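Workshop Tips | Vintage Computers | Care and Storage

Cleaning and Storing an Older Home Computer

The following guidance is provided by the Rocha workshop for members who keep early home and office computers at their own premises. It applies to complete systems as well as to separate keyboards, monitors and disk drives.

Before any cleaning is started, the machine should be switched off and unplugged from the wall. Monitors with a picture tube can hold a dangerous charge long after the power is removed, and their cases must not be opened by members. Requests for internal monitor work are handled by Fadi Obeidat at the Pravis bench.

Loose dust is removed first with a soft, dry brush, working from the top of the case toward the vents. A vacuum cleaner may be held nearby to catch the dust, but the nozzle should not touch the circuit board. The case may then be wiped with a cloth dampened with water and a drop of dish soap. Printed labels and painted logos are to be left dry. Alcohol should not be used on clear plastic windows, which can turn cloudy or crack.

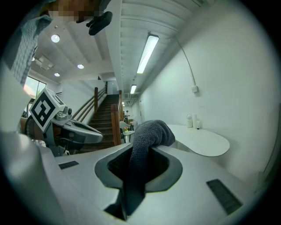 Keycaps may be lifted with a wire puller and washed in lukewarm water. Members are advised to photograph the keyboard layout beforehand – several early models place the symbol keys in unusual positions. The space bar often rests on a thin metal wire and should be left in place unless it is clearly stuck. All caps must be fully dry before they are put back, and a night on a towel is normally enough.

Floppy disks are stored upright in their sleeves, away from speakers, motors and direct sunlight. Disks showing spots or haze on the magnetic surface must not be placed in a drive, as the residue can damage the heads and spread to other disks. Such disks should be set aside in a marked envelope. The workshop catalog now lists 1472 disks, of which 13 are held apart for this reason.

Machines that contain a clock battery need particular attention. Leaking batteries damage the board beneath them, sometimes beyond repair. The battery should be removed before long storage and the date of removal written on a tag tied to the handle or the power cord. Old batteries may be left in the bin at the Letulex counter.

Storage shelves should stand clear of outside walls, with the heaviest units on the lowest level. Plastic wrap is not recommended, as it traps moisture. A clean cotton sheet is suitable.

Revised 8 May 2021 by Lucienne Ferrand.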